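Making up a bed with a flat sheet and a loose cover

Applies to: single and double mattresses, on a frame or directly on the floor
Time needed: 19 minutes for one person
Page maintained by Stela Costache, Cludby household notes

These instructions cover the bottom sheet, the top cover and the folded blanket. They assume a flat sheet without elastic. For fitted sheets, see the separate page by Brayan Muñoz. The method is the same for cotton and for cotton blends, although blends hold fewer creases and the smoothing step is shorter.

A green sheet spread over the mattress, still creased, with a folded blue blanket near it; and a beige duvet with a blue cloth, a phone on its cable and several small items lying on it.
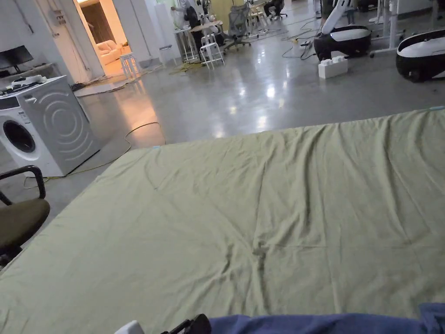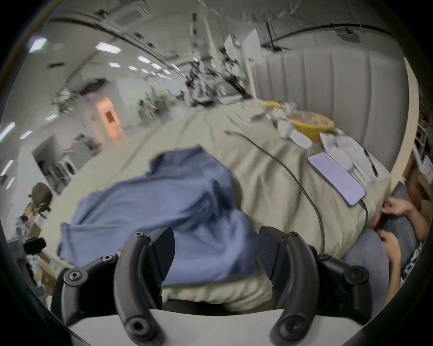

1. Clear the surface

Take everything off the bed before touching the bedding. Small items go first, then electronics, then loose cloth. A bowl or basket should be lifted with both hands and kept level. Packaging and paper scraps are easily lost in a duvet and end up inside the cover, so run a flat hand over the whole surface once it looks clear.

If a phone is charging, unplug it at the phone end and move it to a table. Draw the cable out along its own length. Do not pull the duvet out from under it.

Loose clothing and pillowcases should be sorted at this point: for washing, or folded and put away. Do not leave them at the foot of the bed.

2. Check the clearance

A gap of 44 cm on each long side is sufficient to work in. Chairs pushed against the mattress should be rolled back, as an armrest will catch the sheet when it is shaken out. If the mattress stands beside an appliance or a wall and cannot be moved, start on that side and finish on the open one.

3. Strip and air

Remove the duvet and the old sheet. Leave the mattress bare while the clean sheet is unfolded. Longer is better if the window can be opened.

4. Lay the sheet

Unfold the sheet lengthways along the middle of the mattress. Find the centre crease and line it up with the centre of the head end. Open one half towards the side with less clearance, then the other half towards yourself.

Check the overhang at all 4 edges before smoothing. The head end should hang slightly lower than the foot. A sheet that lies diagonally cannot be corrected by tucking. Lift it by two corners and lay it again.

If the sheet has a sewn-in label or tab, place it at the foot end. Senik sheets have the label on a short side. On Undine sheets it is on a long side, so go by the wide hem, which belongs at the head.

5. Smooth

Work from the centre outwards with the forearm, not the fingertips. Fingers gather the cloth into a pinch, and the folds then run towards that point. Where this has happened, lift the nearest edge, let air under the sheet and lower it.

Heavy creases from storage will not come out by hand. Either dampen the area lightly and leave it to dry before covering, or accept them.

6. Tuck

Tuck the head end first, then the foot. For each corner:

Lift the side edge of the sheet some 7 cm in from the hem and lay it on top of the mattress so that it forms a triangle.
Tuck the part left hanging.
Bring the triangle down and tuck it flat.

Repeat at the remaining corners, then tuck the long sides. On a floor mattress, raise each side with one hand and slide the sheet under with the other, palm down.

7. Top cover

Hold the duvet by the two corners at the foot end and shake it twice. Lay it with the filling evenly distributed and pull the top edge to a hand's width below the headboard. Padded headboards with vertical channels collect dust along the seams. Brush these downwards before the duvet goes on.

8. Blanket

Fold the blanket in thirds lengthways, then in half. Place it across the foot end with the folded edge facing the head.

Notes

Delia Moldovan prefers to tuck the long sides before the foot. Results are the same on a firm mattress. On the soft Bogdan mattress the foot end works loose overnight if it is tucked last.

Shrinkage: measure new sheets after the first wash. The overhang figures in the Cludby linen list are for washed sheets.

Last revised: November. Step 6 reworded after comments from Jianhua Du.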